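Reviews > Robotics > Data collection kits

Betura two-arm recording kit
By Lalit Dhillon, 2018-12-30

We bought the Betura to gather examples of small-item handling for a learning system. An operator guides both arms and each run is saved. We logged 400 runs in November. 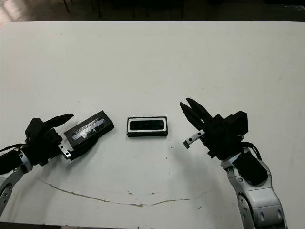
Left gripper holding a black box, right gripper open.

Setup took a morning. The software, Plendex, drops the odd run, some 50 so far, and won't say which.

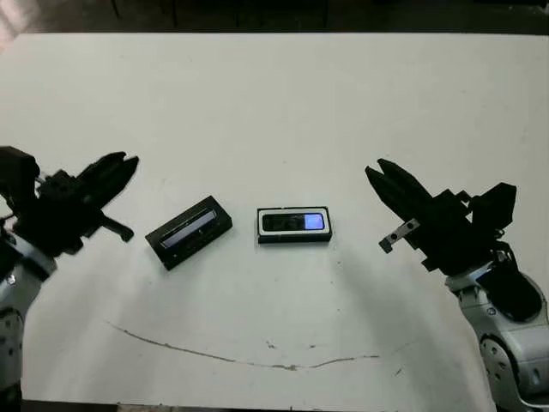 Grip force is easy to set, but the menu resets it after every restart. I'd like a proper log as well.

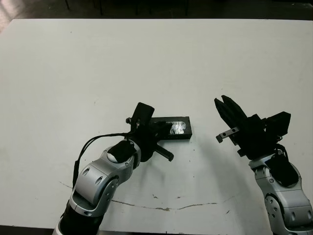

Left gripper over a box lying flat, right gripper open.

Good arms, average software. I'd buy it again.

Comments

Harsh Prajapati: Does Plendex export joint angles?

Lalit Dhillon: Yes, one file per run.

dernodberg: Ours loses runs too.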